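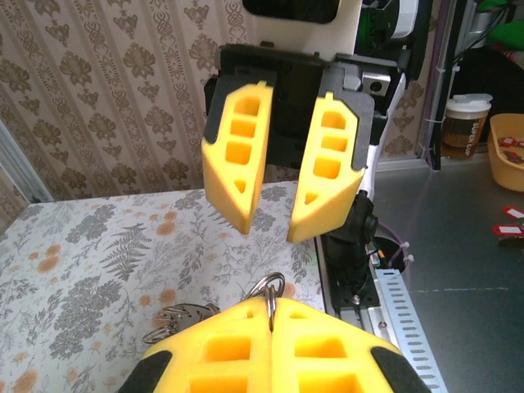
Dolores Hutchins replied:
You don't need a bigger ring, you need fewer keys on it. I had mine up to 12 at one point and I could not tell you what half of them opened. Take them all off, try each one in every lock you own, and whatever doesn't turn goes in a jar in the garage.

March 27, 2021
Posted by stinari_road

Well, that was quick. For anyone coming in from the other board, my question was how people keep keys in order when they have a lot of them. I have the house, my mother's house on Dunleavy, the storage unit, the mailbox, a bike lock and a few I'd rather not lose. Right now they hang on smaller split rings off one main ring. It sort of works, but the whole bunch is heavy in a coat pocket and I still have to look through it at the door.

I don't want to put any in a jar. The last time I did that it was the key to the shed.

Norbert Kozma replied:
Small rings on a big ring is the right way to do it. One small ring per building. I've done it that way since I had 11 doors to look after at my old job and I never stood at a door for long. Dolores is right that you should test them all first though. Manufacturers stamp the same blank numbers on everything so you can't go by that.

hallcloset replied:
I disagree about the small rings. They tangle, and the thin ones spread open after a year or so. I lost a mailbox key that way and had to pay for a new lock. Color caps on the heads and everything on one flat ring. Red is front door, blue is back, done.

Norbert Kozma replied:
They spread open if you buy the thin ones. Get the heavy kind, the ones that hurt your thumbnail. And the caps crack. I've swept up plenty of them.

hallcloset replied:
Mine are from February of last year and not one has cracked. Maybe yours were left in a hot truck.

Dolores Hutchins replied:
You can both be right. I have caps on the two keys I use in the dark and nothing on the others.

To get a key on a stiff ring, slide a staple remover into the end of the coil. It holds the gap open and you have both hands free for the key. My sister uses a butter knife but she has also cut herself doing it.

stinari_road replied:
The staple remover works. I just did the storage key with it. Took maybe a minute, and most of that was finding the staple remover.

I went through all the locks this afternoon like you said. There are 5 keys I can't match to anything. One is short with a round head and looks like it's for a cabinet or a desk. My mother had a Drustum filing cabinet years ago, so it could be that, but the cabinet is long gone.

Norbert Kozma replied:
Put the mystery ones on a tagged ring with the date and hang it inside a cupboard door. If you haven't needed it in two years, toss it.

koludance replied:
Don't toss anything until you've checked padlocks, window locks and the gas cap on the mower trailer. I threw out a window key once and that window has been shut ever since.

Also, has anyone tried splitting the bunch in two with a pull-apart clip? House keys on one half, everything else on the other. I leave the second half on a hook by the door most days.

hallcloset replied:
I had one of those. It let go in a parking lot and I didn't notice until I got home. I would not trust it with a house key.

koludance replied:
Was it the push button kind? Those are bad. The kind with a screw collar takes longer to open but it stays shut.

stinari_road replied:
I might try the screw collar. My mother's keys and the storage key only need to come with me twice a week, so they could stay on the hook. That would leave the house, the mailbox and the bike lock in my pocket.

Does the collar come loose by itself over time, or do you have to keep checking it?

koludance replied:
I give it a turn when I think of it, which is maybe once a month – it has never been loose.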